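Cuaderno de taller, 30 de junio de 2019

Domingo, o sea, el día en que el archivo de lanzadores de Birnow avanza algo, por falta de competencia. Sigo con la ficha del zurdo Thaler, que según qué fuente se lea fue el mejor de la liga o un señor que pasaba por el montículo.

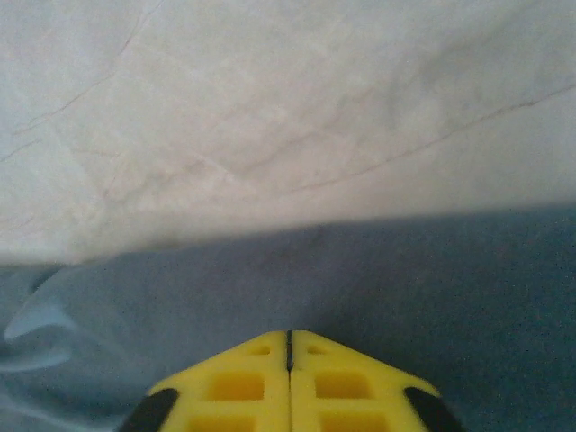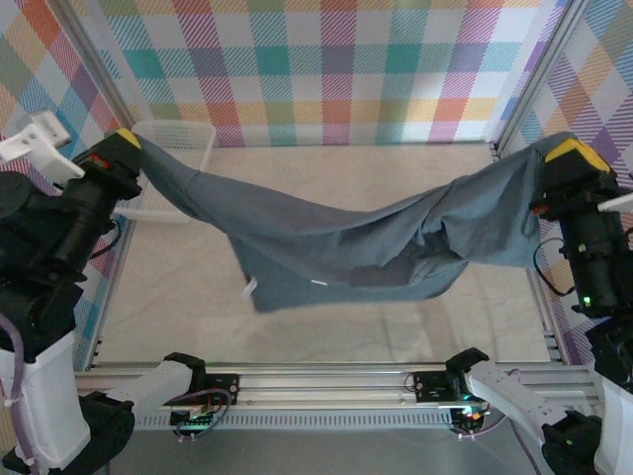

Entradas lanzadas: el lío

El anuario de Vimard le da 3.274 entradas en toda su carrera. Las hojas de anotación de Tadine, sumadas a mano y con café, dan 3.308. La diferencia es demasiado grande para un despiste y demasiado pequeña para un escándalo. Mi sospecha son los partidos suspendidos por lluvia en octubre: el anuario los ignora y Tadine los cuenta enteros, incluido uno en el que no se llegó a sacar la lona.

Regula Schwaiger opina que hay que publicar las dos cifras con una nota. Yo opinaba lo mismo antes que ella, pero no lo apunté, así que el mérito es suyo.

Apodo

Tres versiones del origen, todas contadas por el propio Thaler. En una se lo puso un receptor, en otra su suegra. La tercera no cabe en una ficha y la suegra sale peor parada. Dejo «origen discutido».

Hecho

Pasadas a la tabla las hojas de las dos primeras temporadas. Corregida la columna de bases por bolas, que llevaba meses sumándose a la de ponches y convertía a cualquier novato en una leyenda. Lástima, quedaban unos promedios preciosos.

Pendiente

Pedir a Tadine las hojas que faltan de la segunda vuelta.
Comprobar si las entradas incompletas van en tercios o redondeadas. Vimard redondea cuando le apetece.
Regula: ¿tienes tú el anuario bueno? El mío acaba en la letra R.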